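Bread basket (table basket)

April 2019 | By the Gistent Household Reference desk

Print this article | E-mail this article
Shares: 309 | Comments: 20

A bread basket, also sold as a table basket or serving basket, is a low open container used to hold bread, fruit or small vegetables on a table or worktop. The name tells you less than it seems to. Sellers apply it to almost any woven tray with sides, and the same article may be listed as a bread basket on one page and a bathroom tidy on the next.

Form

The usual shape is a long rectangle with rounded corners and sides that lean outwards, so that the opening is larger than the base. A thicker border is worked round the top. It hides the ends of the strands and gives the hand something to hold, although claims that it makes a basket "unbreakable" should be treated with caution. Some baskets have a second braided band at the foot.

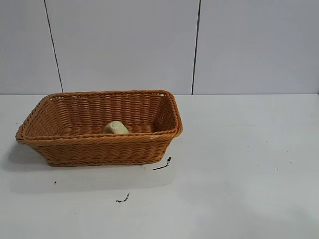

Photo: Gistent Household Reference

Honey and tan shades are common in the shops. They are often described as "natural", a word with no fixed meaning in this trade.

Materials

Wicker is a way of weaving and says nothing about what is woven. Willow, rattan, paper cord and plastic strand can all be made into wicker, and plastic versions are coloured to pass for the others. From across a room they are hard to tell apart. Close up, cane tends to vary in thickness along its length, while moulded strand is very even, but neither sign is certain.

The Sikora catalogue, often quoted by collectors, lists 1,022 patterns of household basket. The figure is doubtful. Many of its entries differ only in size or in the colour of the border, and several appear twice under different names. A later list issued by Skiltia reduced the rectangular table types to 20, which is easier to use but leaves out most plastic baskets without saying why.

Origin

The flared rectangular form is sometimes credited to workshops at Gruredby, where a basket fair is held each October. The evidence is thin – a few price lists and a good deal of local pride. Shallow baskets with sloping sides were made in many places, and no single starting point has been shown.

Use with vegetables

Open weave is widely said to keep potatoes and onions fresh because air can pass through it. Air does help to carry off damp, but a shallow basket on a worktop also lets in light, and light turns potatoes green. For a day or two this hardly matters. For longer storage a dark, cool cupboard does more than any weave, and a cloth laid over the top is only a partial cure. Soil caught between the strands is a nuisance to remove.

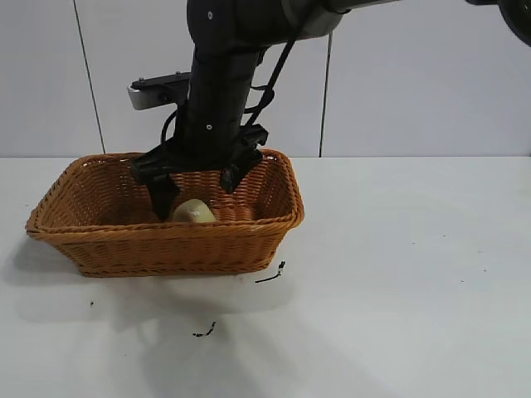
Can a wicker basket be washed in the sink?

Plastic strand can, with warm water and a little washing-up liquid. Willow and rattan are better brushed out and wiped with a damp cloth, then left to dry well away from a radiator.

Care

Advice to oil a basket every month comes mainly from firms that sell oil. Most household baskets get by with a dry brush. Loose ends should be trimmed or tucked back in, as pulling at them opens the weave. Varnished baskets may flake at the border, where they are handled most.

Print this article | E-mail this article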